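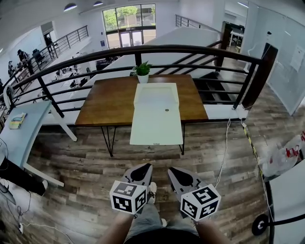
Fig. 1. Both hand-held grippers at the hairpin-leg table, tray and plant ahead, upstairs by the railing.

# Tirska Tabletop

README and data card for the student project set, second revision

Tirska is a small set of tabletop handling recordings made by the Kultumitz student robotics club. We wrote the first version of this card in a hurry and it promised too much. This version was rewritten by Prasetyo Latuheru, who argued against publishing the set at all and was given the job of documenting it as a result.

## What is in it

The set holds 200 recordings. A person carries out a short job on a table using a pair of hand-held grippers, one in each hand. Each gripper has a cube with square black-and-white markers fixed to it, and we use the markers to work out where the gripper was and how it was turned. A head camera supplies the video.

The jobs are dull ones:

- move a small flat object along a tray
- pick it up and put it back down in the tray
- turn the tray with both grippers
- shift a plant pot to one side and return it

15 students took part. Most were first-years, and a few had never held the grippers before the morning they recorded. We left their attempts in. Fumbles are marked in the notes column, although people disagreed about what a fumble is and the column shows it.

## What it is supposed to be for

The club entered the Rollonden student challenge, which asks teams to train an arm from human demonstrations. The set was our training material. The argument for hand-held grippers is that a student can record many more attempts in an afternoon than they could by steering a real arm with a joystick. I accept that. I don't accept the next step, which usually goes: therefore the arm will learn it.

A person with a gripper in each hand still has a person's shoulders and a person's habits. They lean. They shuffle their feet when the tray is too far off. Our arm is bolted down and can do neither, and nobody has shown me how many of the recordings it could physically copy. Wijaya, our name for the conversion script, throws out paths the arm can't reach, but it checks only the end of the gripper and ignores the elbow.

## Results, such as they are

On the sliding job, the trained arm finished 10 tries with the object where it should be before we stopped the session. We didn't write down how many tries it had in all. The first version of this card called this "reliable performance". Please don't quote that line. We are repeating the test with a proper log and will add the figures when they exist.

The two-handed jobs haven't been tested on an arm, since we only have one.

## Where it was recorded

Everything was done upstairs beside the atrium railing, on an ordinary brown-topped table. The large windows across the building are a nuisance. Light changes over a session, and recordings made at nine in the morning look quite different from those made at four. We suspect the model leans on the background more than it should — the railing is in a great many of the recordings, and it makes a very good landmark for a model that wants to cheat.

If you use the set, try blanking out everything beyond the table edge and see how far your numbers fall. I would trust that test over anything in our report.

## Known problems

**Lost markers.** When a wrist turns too far the cube faces the wrong way or gets covered by a forearm. Short gaps were filled in by drawing a smooth line between the known points. These stretches carry a flag. They are guesses, and a smooth guess can look better than a true reading.

**Timing.** Video and marker readings can be out of step by up to 1000 milliseconds in the earliest recordings. We fixed the cause in December. We haven't gone back and corrected the old files.

**Shallow tray, flat objects.** Small flat things are hard to pick up with these jaws. Several students learnt to push the object against the raised rim first. It's a decent trick, but it means the pick-up job is partly a lesson about our tray.

**One building.** There is no second location. Claims about other rooms would have no basis.

## People in the recordings

The wide view takes in the floor below, so passers-by turn up in the distance. Faces are blurred by a script and checked by hand. Two club members did the checking separately and each found some the other had missed, so assume a few remain. Write to the club if you spot one and we'll pull the recording.

Sound was removed from all files.

## Files

Each recording has its own folder with a video, a table of gripper positions, a table of jaw openings and a plain text note. Positions are in millimetres, measured from the near left corner of the table. Folders from the first week use the right corner by mistake. Read the note before you load anything.

## Using it

Free for teaching and coursework. Ask before putting it in a competition entry. If you get better results than we did, send the log as well as the score.

14 comments · 6 shares

Related items

- Wijaya conversion script: notes on reach limits
- Rollonden challenge: our entry form and what we'd change
- Printing and gluing marker cubes
- Kultumitz club: joystick recordings, first term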